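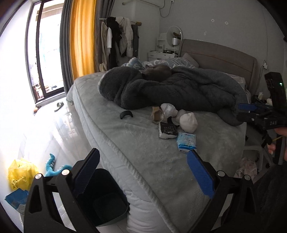

Stimidus notebook, 17 September 2023
Hand grippers, new finger pads, bedroom session

Big day for the pads! Took the grippers out of the Balmont shop and over to the bedroom to try them on things that are soft, light and annoying. On the bench we only ever pick up blocks and screwdriver handles, and those make any gripper look good. A fuzzy topper with packets and plastic bags lying on it is another matter.

Fingers are still the angular black ones with the triangle cut-outs. Left them alone apart from the pads. The ribbed blue ones are printed in the soft Kuusk filament, slow profile, 72 minutes for a set. I had been pushing for smooth pads for weeks and I was wrong, Efraín was right, the ribs are great. They bite into an edge where the old ones just skated over it.

Tries so far (one try = open, approach, close, lift, hold, put down):

Small blue-and-white package with the cartoon print. My favorite of the lot. Crinkly, so you hear it when the pads take hold. 29 tries, dropped it twice, both times when I came in too flat and the topper bunched up between the fingers.

Black packet with the white label. Harder than it looks, it lies so low on the fleece. Coming in along the long side is hopeless. From the short side, with one fingertip pressed down into the fleece first, it goes. Would love a thinner tip here.

Paper bag. Easy, almost boring. Grab any crease.

Loose plastic bag. Ha. The pads grab it fine and then it won't let go, it clings to the ribs when I open up. Efraín thinks static. I think the print is a bit stringy in the grooves and the film snags on it. Will clean one set with a blade and leave the other as is, then we'll know.

Rounded white bundles. Squashy, forgiving, the little one needs to be pulled clear of the big one before you can get around it. Good two-handed job.

Curved black band. Keeps rocking when touched. Did 8 tries and gave up for now, come back to this with the firmer pads.

Linkage feels lovely since the new bushings went in. I ran the trigger open and shut 297 times on the bench last night (yes, counted, with a tally sheet) and there is still no slop that I can feel at the pivots. Back in January we couldn't get through an evening without something working loose. The Stundard washers are staying, please don't swap them for the thin ones in the drawer.

Light. The window is very bright and the glare off the white floor is strong, so the left side washes out badly. The gray cover holds up well though, and the blue pads stand out against it nicely. I'd like to repeat the whole run with the curtains pulled and compare. Minttu suggests locking the exposure on the bed before starting, which is worth five minutes of anyone's time.

Cat on the dark blanket: same gray as the blanket, near enough. Work stays at the near end of the bed.

To do
- thinner fingertip, keep the same bolt pattern so the pads still swap over
- one pad set cleaned, one left stringy, mark them on the back
- second print of the firm pads, ribs a bit further apart
- floor pickups next — the plush dinosaur with the spikes is begging for it, and the crumpled yellow bag is a fair rematch for the plastic
- Efraín: cord guide on the handle
- Minttu: write down the exposure numbers here, on paper, in this notebook

Later, same evening. Tried the band again with a firm pad on one side and a soft one on the other. Three clean lifts in a row!! No idea why yet. Mixed pads go on the bench tomorrow.

We use cookies to remember your settings and count visits. Accept all | Only necessary | Read our cookie policy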